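Tea Corner Check, Gwynne Building, Room 28
Thursday, before 10:00. Checked by: Mekdes Hadgu. Copy to: Waqas Tarar.

1. Table cover. OK. It lies flat, I did not find folds where a cup can tip over. Please continue to wipe with the Danen cleaner only.

2. Tray and cup. OK. The raised rim is whole and the tray stands stable. I felt along the rim of the green cup with my finger, no chips. 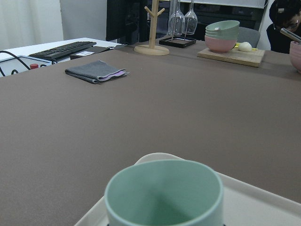 Item 2: mint-green cup on the tray.

3. Glasses. OK, with comment. The wine glasses hang upside down near the mug tree. They are real glass, so please do not reach over them when you take a mug.

4. Cloth. OK. Folded and kept on the table. It must be changed every week, also when it looks clean.

5. Drying rack. OK, with comment. I pressed on the wire and it does not bend. Cups should rest with the opening down.
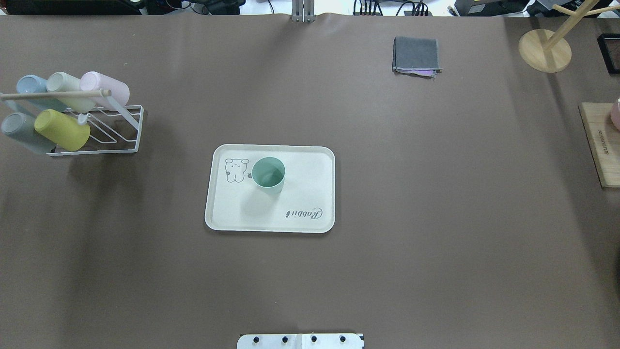
I ask also that a cup is not pushed far out over the side of the rack, a sleeve can catch it easily. Last July we lost one in this way.

6. Mug tree. OK. The base is flat and does not rock. The pegs were tightened after my last comment, thank you.
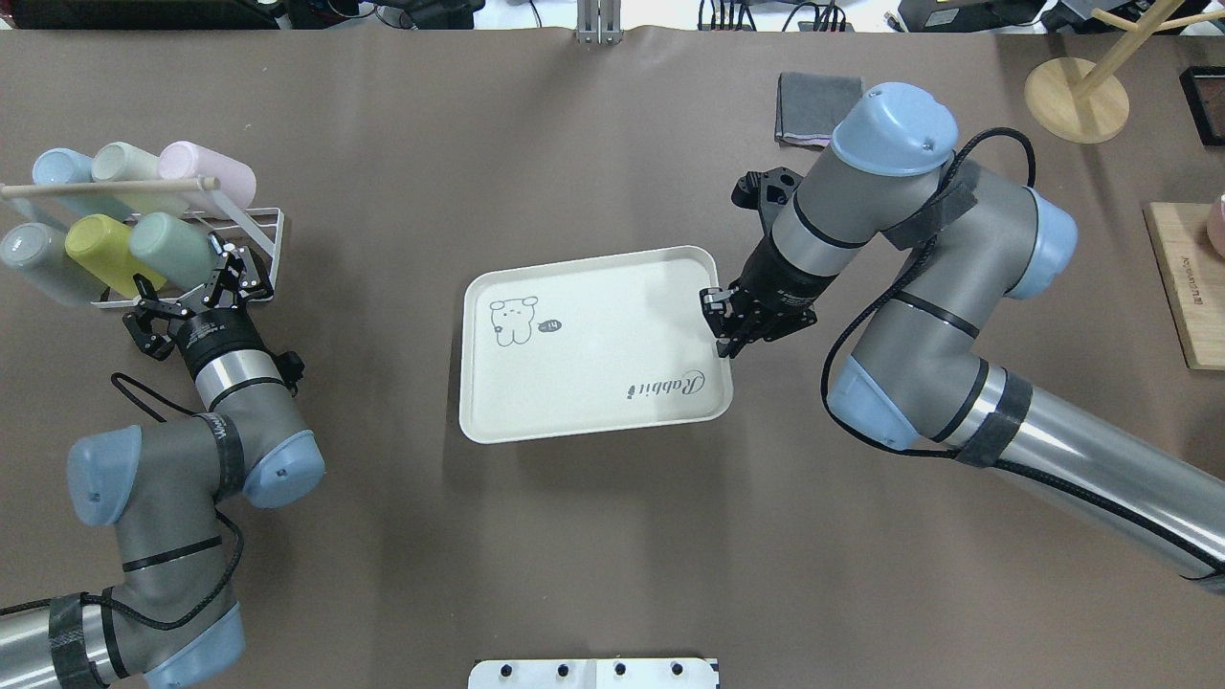

Page 2 of 2

7. Plastic cups, general. OK. All of them can go back to the rack after use. Limit for washing water is 70 degrees, see Forkeck sheet 413.

8. Desk beside the table. Action needed. Drinks must stay away from the keyboard and the cables. Waqas will put a small sign.

Result: passed with one action. Next check in two weeks.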